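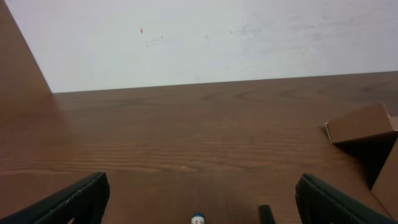
Kasik is a garden group of the snowdrop (Galanthus) grown mainly for late flowering. It was selected from seedlings of the common snowdrop, Galanthus nivalis, by the grower Heino Pärn, and it is named after the farm where the first bulbs were found. The group includes 5 named forms, of which Drivcombe and Flirndale are the most often seen in gardens.

Description

Kasik snowdrops are small bulbous plants. The leaves are narrow, gray-green and flat, and they come out of the soil together with the flower bud. At flowering time the stem is usually 13 centimeters high. After flowering the leaves continue to grow and can become almost twice as long as the stem, and then they lie down on the ground.

Each stem carries one hanging flower. The three outer segments are pure white and a little spoon-shaped. The three inner segments are shorter and have a green mark at the tip. In Drivcombe this mark has the form of a wide letter V. In Flirndale it is divided into two separate dots, and in cold springs the dots can be so pale that the flower looks completely white. The scent is weak and similar to honey.

History

Pärn kept a nursery for fruit bushes and did not at first grow bulbs for sale. He noticed a patch of snowdrops under old currant rows which opened later than all others on the farm, and he moved 35 bulbs to a separate bed. In the following years he sowed their seed and marked the seedlings which flowered last. The work was slow, as a snowdrop raised from seed commonly needs three or four years before the first flower.

From 115 marked seedlings, most were given up because they divided poorly or because their stems fell over in rain. The remaining plants were passed to the Zaugg nursery, which increased them by division and gave them their names. Older lists of the nursery write the name Flirndale as two words, and this spelling is still met on labels.

Cultivation

The plants grow best in light shade under trees or shrubs that lose their leaves in winter. They like soil with much leaf mold, moist in spring and not fully dry in summer. Heavy clay is accepted if water does not stand on it. In full sun the flowers are good but finish earlier, and the main quality of the group is then lost.

Dry bulbs are planted in early fall, at a depth of about three times their own height. They should not stay long out of the soil. Many gardeners prefer to buy them with leaves, just after flowering, and plant them the same day. No feeding is necessary in ordinary garden soil, but a thin cover of leaf mold in the fall is useful. The leaves should be left until they turn yellow by themselves.

Propagation

Clumps are lifted and divided every four or five years, when the flowers have become fewer. The bulbs are separated by hand and set again at the same depth as before. Special forms can also be increased by twin-scaling, in which a resting bulb is cut into small pieces, each with two scales and a part of the base. This is commonly done in summer, and by August the first pieces may already show small new bulbs between the scales.

Seed of the named forms does not come true. The seedlings are often pleasant garden plants, but they flower at different times and should not carry the name of the parent.

Pests and diseases

Gray mold is the most serious problem, mainly in mild and wet winters. Affected shoots should be removed with the bulb and not put on the compost. Larvae of the large narcissus fly sometimes eat the inside of the bulbs — more often in warm, open places than in shade. Slugs can damage the flowers. Deer and rabbits usually leave the plants alone.

All parts of the plant are poisonous if eaten, and gloves are advised for people with sensitive skin.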